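January 27, 2021

Table setting again, one place only. Mat, plate, fork, knife, mug. Same order as Vikas Rastogi wrote on the card: cloth down first, flat to the corners, then the plate on the middle of it, then the cutlery, mug last at the top right.

The mat remains the awkward part. It is soft, it folds on itself, and a crease left under the plate makes the plate rock. Ironed it on low this morning, 79 strokes by Hildegard's count, which I did not ask for. The stripes help with alignment — beige goes to the left.
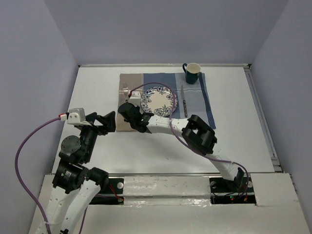
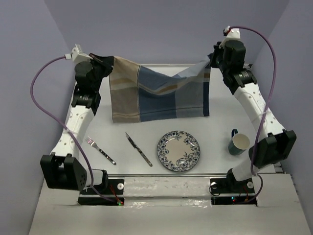
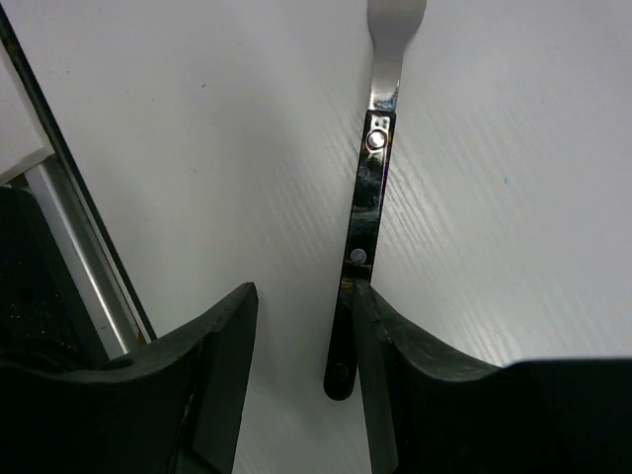
Place setting with the mat, the cloth held up by its corners, and a black-handled utensil on the white tabletop.

Fork left, tines away from the diner. Knife right, handle toward the diner. Davoud Ansari wants a spoon added and I have no objection, but the mat is narrow on the knife side and the mug would have to move back.

Checked the rivets on the cutlery handles. None loose. The blue pattern on the plate rim is the same all the way round, so there is no right way up to worry about.

Entered under 812 in the Hendthorpe notebook. Still to do: wash the mat, ask Eduardo for a second plate, find out if Kelance sells the mug singly or only in boxes of 100.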